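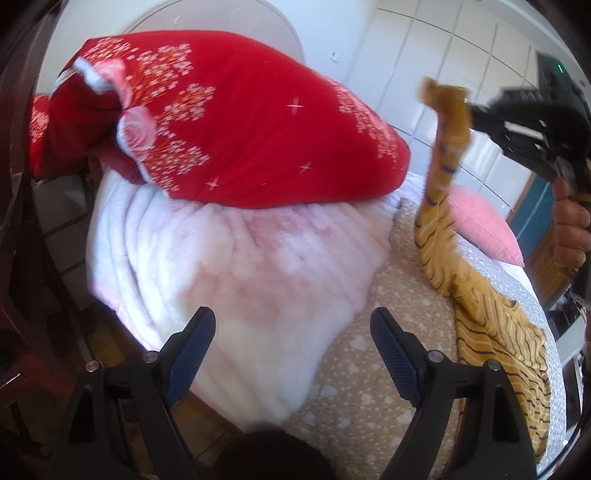 By the Travel Desk | Posted 31st August | Filed under: Visas and Entry, Ferries

Kesard drops paper transit slips for ferry passengers

Travelers passing through the port of Kesard on their way to Grilach will no longer have to fill out a paper transit slip, the port office said in a notice to ferry lines. The change applies to anyone holding an onward ticket and staying in Kesard for up to four nights.

Until now, foot passengers had to collect the slip at a counter on the lower level of the terminal, have it stamped, and hand back the second half when they boarded the next boat. The counter closed in the early evening, and people coming in on the late sailing from Prarumard often had to spend the night in the town and return in the morning to get the stamp. Some missed the first boat out as a result.

Under the new rules, the stay is recorded when the passport is scanned at arrival. Passengers need to show an onward ticket, printed or on a phone, with a departure date that falls within the four nights. An open ticket with no date will not be accepted. The name on the ticket has to match the passport, and the port office asks passengers who have changed their name to carry the document that shows the change.

There is no fee. The old slip cost 182 in local currency, payable in cash only, and those who bought one in advance can ask for the money back at the ferry company's desk. Claims have to be made within three weeks, with the unused slip. Stamped slips cannot be refunded.

The rule covers arrivals by sea only. Visitors who come in by road over the Ekinci crossing still need a regular visa, even if they plan to leave by ferry the next day. The port office said it had been asked about Ekinci many times since a trial of the new system began in June, and that nothing is changing there for now. Travelers who turn up at the crossing with only a ferry ticket will be sent back.

Passengers who want to stay longer than four nights must apply for a visitor visa before they travel. It cannot be arranged at the terminal, and a transit stay cannot be extended once it has started, except when a sailing is canceled. In that case the ferry company notifies the port office, and the stay runs until the next boat with open seats. Passengers should keep the cancellation message, as hotels in Kesard may ask for it at check-in.

Hotels will go on registering foreign guests as before. Anyone staying in a private home has to register at the town police station within a day of arrival, and this includes people on a transit stay. The station is a short walk uphill from the terminal and takes registrations in the morning and late afternoon.

The trial in June was limited to the late boat from Prarumard. According to the notice, 559 passengers used the scan during the month, most of them staying one night. The main problem was with worn passports that the machines could not read, and a staffed window has been kept open at the end of the hall for those cases. Families with small children may also use the window.

Bus connections have been adjusted to go with the change. The last bus from the terminal into town now waits until passengers from the late boat have cleared the hall. The left luggage room stays on its old hours and is shut when that boat comes in, so overnight passengers will need to take their bags with them.

Tickets for Grilach can be bought in Kesard on the day of travel if there is room, but a passenger without an onward ticket on arrival does not qualify for the transit stay. The ticket desk is on the far side of passport control. Ferry staff at Prarumard have been told to check for the onward ticket before boarding and to turn away anyone who has neither a ticket nor a visa.

The winter timetable, which cuts the number of weekly sailings to Grilach, has not been published yet. The port office said the four-night limit would stay the same when it takes effect.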